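November 29, 2020
Booth 2, Narkel cell – rules for the two-arm table

Long one today. Started out to fix the pause behavior and ended up rewriting half the rules sheet, so putting it here before I forget why.

Old sheet says "keep arms apart." Useless. Apart how much, measured where? New wording: minimum gap is 30 mm between the closest hard parts, cables not counted, and the slow limit kicks in at 200 mm between wrists. Under slow limit neither arm goes faster than 18 mm/s. Checked it against the June log from the Bultia booth, 542 runs, and the rule would have tripped where we wanted it to. One or two extra stops near home position, can live with those.

Handover rule (new). Only one arm moves while both wrists are inside the slow zone. The one holding the part stands still, the other comes in. We had it the other way in the Mota script and never wrote down which was right. Now it's written.

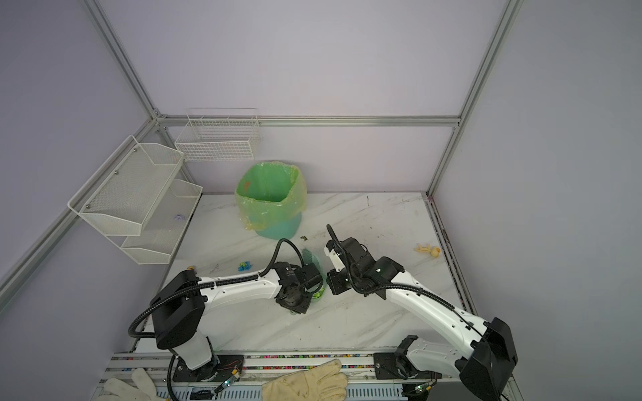 Housekeeping before power-on, this is the part we are worst at. Sheet will say: nothing on the base rail, nothing on the table that isn't in the task list. I include myself. Gloves go on a hook, not across the rail between the two bases, and anything on that rail gets picked up before enable, no matter who left it. Same for the little boards by the bases – they need a cover, and the leads need tying down. Adding to parts list: two small boxes with lids, clear so the green lights still show.

Cable loops. The ones over the arms stand up pretty tall near the wrists. If the gap rule doesnt count cables then someone has to look at them by eye at every new pose set. Writing that in as a line with initials. Not happy with it, but a number for something that bends is worse than no number. Ask the Emura people what they do.

Stop button: reach it without leaning past the posts. Test at start of shift, both arms, both from idle and from slow motion. Write down the result even when its fine. Three blank lines in the book last month, all "probably ok."

Bin stays at the back, out of the handover zone. If it gets moved, rerun the boundary check before anything else. Put tape corners down so we can tell.

Still open:
– does slow limit apply in teach mode? I say yes, script says no
– who signs off a changed gripper
– sheet version number, put it on the booth itself, not just in the folder

Tomorrow: print new sheet, cross out old one, do the stop test agian with the new limits loaded.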